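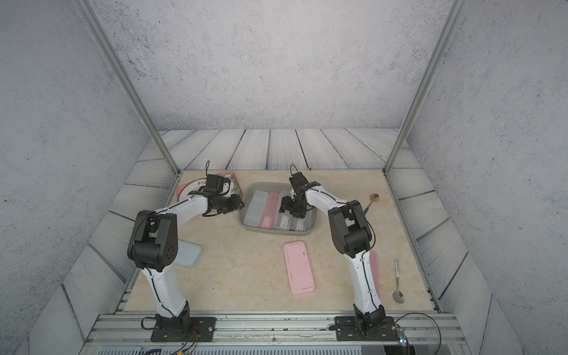
The Plirkbridge washing-up water trial has now run for 16 weeks, and this report covers the whole of that time up to Jun 13, 2020. The Obeidat fund asked us to find out whether households will save the water they wash up in and put it on the garden, and whether doing so makes a difference to what they draw from the tap. The method needs very little equipment. A grey plastic basin is the sort of thing most kitchens have already, and we saw no case for buying new ones. I was doubtful about the second part of the question when we applied and I remain doubtful. The first part has gone better than I thought it would.

Where we are against the plan

The plan had us signing up households in February, giving each a paper diary and a short guide, and collecting the diaries as they were filled. We signed up 129 households, all of them in the streets between the old Climedlow works and the allotments. Sign-up was quick. I would be careful about reading much into that. The letter went out with the offer of a free soil test, and several people told us on the doorstep that the soil test was what they wanted.

Visits to homes stopped in the spring and have not started again. The doorstep readings of water meters, which were the strongest part of the design, stopped with them. We asked people to read their own meters and send the number by phone or post. Some do this faithfully. Others send a figure lower than the one before it, and we have to ring them. The readings we hold are patchy, and I would not want anybody to build a headline on them.

The Climedlow site has been used as a store and drop-off point for the diaries. The rent is as agreed.

What people are doing

The diaries are the better source, with the usual warning that people write down what they believe they ought to be doing. Most entries are short. They say which meal, whether the water was kept, and where it went. The commonest reason for tipping it away is grease, followed by rain, followed by somebody else in the house having pulled the plug before they were asked. A number of people keep the rinsing water and throw out the soapy water, which we had not suggested but which seems sensible, and the next version of the guide will say so.

Flower beds and hedges get most of it. People are wary of putting it on anything they plan to eat, and we told them to be. The guide says no salad, no soft fruit, and nothing kept standing overnight. On two of the allotments nearest the works the water is being used to wet down compost heaps in dry spells, and the plot holders say they like the result. They would have liked it with tap water too, as far as I can tell.

The weather has been a problem for the trial in a way that the application did not allow for. It was a dry and sunny spring. Everyone who has a garden waters it in a dry spring, and a good many of them were at home all day with time to do it. If the diaries show heavy use of saved water in those weeks, I can't say how much of that is the trial, how much is sunshine and how much is having nowhere else to go. A wet summer would tell us more, though our households will not thank me for hoping for one.

Does it save tap water?

I do not know, and I would rather write that than offer a percentage. There are three difficulties.

The first is that a bowl of washing-up water is small next to what a household uses in a day. Even if every bowl were kept and every bowl replaced a can from the tap, the change would be hard to pick out of meter readings taken by hand at odd times.

The second is that some people are watering more than they used to. They have the water in the bowl, they feel they should use it, and so a hedge that has never been watered in its life now gets a drink each evening. No harm is done, but no tap water is saved either.

The third is that we have no comparison street. It was in the first draft of the plan and was taken out to bring the cost down. I argued against that at the time. I mention it now so that it is considered before any second stage is agreed.

The Pluvix diverter

The grant included money to try the Pluvix diverter, which fits under the sink and sends waste water to an outside butt. Seven were fitted before home visits stopped. The fitting took longer than planned in every house, mostly down to cramped cupboards and old pipework. Two of the households have since asked for theirs to be taken out, one over the smell from the butt and one over a drip. The remaining households say they are content, but their diaries have become very thin, which may mean that the diverter is doing the work unnoticed or may mean that they have lost interest. We can't tell which from here.

On what I have seen so far I would not recommend buying more. A bowl costs next to nothing, it can be emptied where it is wanted, and when it is a nuisance people stop using it and no plumber has to be called. The case for the diverter is that it needs no effort. For people who find lifting a full bowl hard that is a real point, and it is the only group I would consider it for.

Spending

We are under budget, which should not be taken as good management. The travel line is barely touched and the line for meter visits is largely unspent. The diverter line is overspent by the extra hours of fitting. Printing came in as expected. We ask to move part of the unspent visit money to cover the fitting, and to hold the rest until visits can begin again.

What we ask of the fund

We would like the end date moved back so that the trial takes in a full autumn, when gardens need little water and we can see who carries on. We would like a comparison street put back into the design, on the Plirkbridge side of the main road, where the houses are of much the same age and size. And we ask that the fund does not yet use the line about saving water that appeared in its spring newsletter - it was taken from our application, where it was a hope.

The diaries for the next period are printed and waiting at Climedlow. They have a wider column for remarks, as people kept writing up the margin.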